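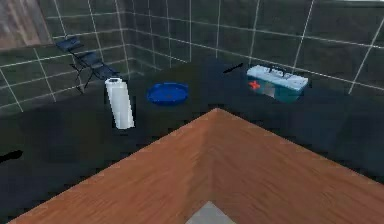
## Melahat Karabulut on quilts, scraps and very small stitches

Melahat Karabulut has been making quilts for 18 years, and she still gets up early to look at whatever she left half done the night before. "I want to see if I still like it," she says. "Morning light is very blunt!"

She learned in Rakena from her neighbor Carleen Wihongi, who gave her a bag of shirt scraps and a needle and told her to come back when the bag was empty. It took until June. The result was lumpy, crooked and far too short for a bed, and she keeps it on the back of her favorite chair.

I asked how she picks colors. "I pull out everything, I make a terrible mess, and then I put two thirds of it back," she says. She's wild about mustard at the moment (there is mustard in all three quilts she has going) and has gone right off pink.
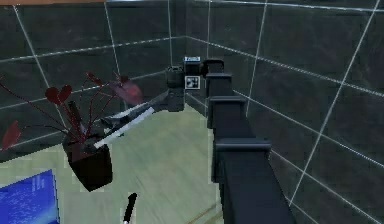

Her newest design is the plainest she has made, and I think it's my favorite. She calls it Wenau, and it is all big blocks held apart by narrow strips, what quilters call sashing. Look at the dark gray wall tiles in the picture, with those thin white grout lines running between them, and you have very nearly got her pattern. "Everyone wants the sashing wider," she says. "No! Keep it skinny. Then the dark squares can be as big as they like."

Skinny sashing is hard to sew straight, so she presses every seam before starting the next one. She quilts by hand too, and one bed-size piece took her 2,090 yards of thread.
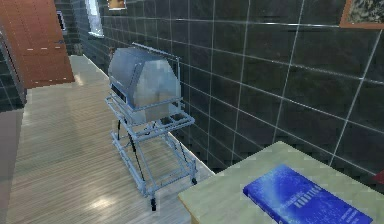
She does own a sewing machine, and uses it for bindings and for anything a dog will sleep on. The rest she does in the evening with the radio up loud.

Her Thursday-night habit of unpicking is gone, she tells me. She used to rip out any stitch that wandered. "Now I leave them. Carleen left hers, and I love finding them."

Next on the table is a crib quilt for Tane Maihi's first grandchild, 16 blocks, mostly green. With mustard, of course.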